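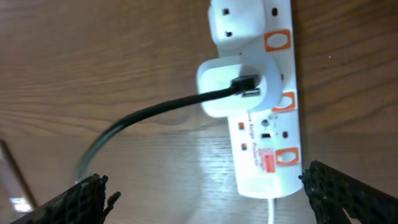
Gripper notebook, January 2025

Continuing the comparison of the two finger sets on the Sania arm. The task for this block is the power strip: close on the plug body, pull, lift clear, put it back. Also the switches, if time permits. The perforated black fingers are on now. The solid Bitesel fingers go on after.

Settings today: wrist camera on, exposure fixed, gripper force limit at 6 N for the first approach, then raised in steps. Speed at 200 mm per minute for the last part before contact. I tried 800 first and it is too fast, the fingers push the strip over the table before the controller sees any force.

Notes on the perforated fingers

They bend more than I expected from the bench test. When they close on a boxy plug the tips turn inward a little and the holding area becomes larger. Good for the USB charger with the rounded body. Less good for the switches, where I want one stiff tip and I get a soft one. The rocker moved on some attempts, on others the finger only folded against it. I did not write down each result separately, I should do this next time.

The outline of the fingers is rough from printing. I have not cleaned it. Colleagues who use this set: please do not sand them before the comparison is finished, otherwise my numbers are for a different finger.

The cable is a bigger problem than the plug. The black USB cable leaves the charger to the left and makes a wide arc toward the left finger. In this pose the finger comes down very near it, and if the wrist rotates before the descent, the mesh can catch the cable. It happened to me twice yesterday. I added a waypoint higher up and rotate there. It costs a little time but I prefer it.

Camera

The varnish on the table reflects the lamp. There is a pale spot beside the lower half of the strip and the Nikzad segmentation likes to join it with the strip, white with white. Result: the center of the strip is estimated too far left. I moved the lamp and it only moved the spot. A matte cloth would solve it, but then we compare under conditions that the Plurnport demo will not have, so I leave the wood.

The orange switches are very easy to find, in contrast. I now use them to get the direction of the strip and ignore the white outline completely. The heading is much more stable. I will write this in the shared config, with the old method kept as an option.

Both fingertips stay visible in the wrist view when the gripper is open. This was not so with the old camera bracket, and I find it useful for checking the alignment by eye before closing.

Safety reminder, also for me: for all pulling tests the strip is disconnected at the wall. Please check this yourself and do not trust the note on the door.

Controller

The log buffer was still at 600 samples, so the end of every longer pull is missing. Changed it. The pulls from this morning have to be repeated, the force curves stop exactly where they become interesting. I keep the old files but they should not go in the table.

To do
Repeat pulls with the perforated fingers, full log
Change to Bitesel fingers, same waypoints, same force steps
Write success or failure per attempt for the switches
Ask if we can have the second wrist bracket before February
Look at the left finger mount, one screw feels loose — maybe only the washer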